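Cookbook swap and supper, August

The recipe book from the Nolville hall kitchen is going back into print. Shireen Mokoena found the last clean copy in her late aunt's dresser, with 65 recipes in it and most of the baking pages stuck together. She and Ciarán Dunne have typed up the lot, and Plallatville Press will have copies ready for the August supper.

A few dishes have been left as they were written, so expect pounds and ounces in the older ones. The bean soup still says "cook until done". Ciarán has added a note giving two hours on a low heat. 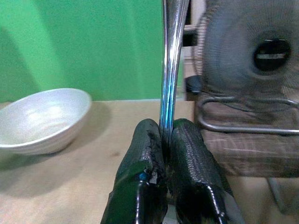 The chutneys have been moved to the back and now have their own index. Nobuhle Venter's peach chutney is in twice, once with chilli and once without, as she could not choose between them.

Supper starts at 6.30 pm. Charmaine Pretorius is making the pumpkin fritters from page 15 and the lamb and barley stew. Lerato Kruger is doing a tomato bredie without meat. Please bring a pudding if your surname begins with A to M, and bread or a salad if it begins with N to Z.
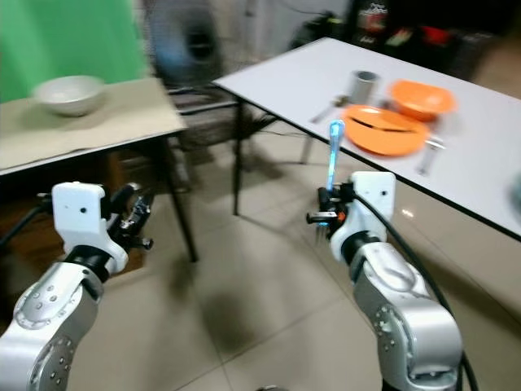 Can I still send in a recipe of my own?
The book is closed, but Lerato is keeping a folder for a second volume. Write your recipe on one side of paper, say how many it feeds, and hand it to her at the supper.

Anyone who ordered a copy in advance can collect it at the door. Spare copies will be on the table next to the tea urn. 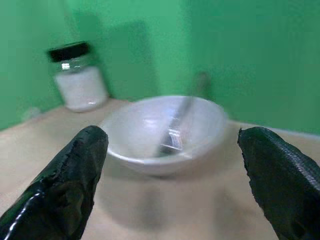

Old cookbooks for the swap should be in fair condition with all their pages. Magazines and loose cuttings can go in the box by the stairs. Whatever is left at the end goes to the Masilela Road reading room.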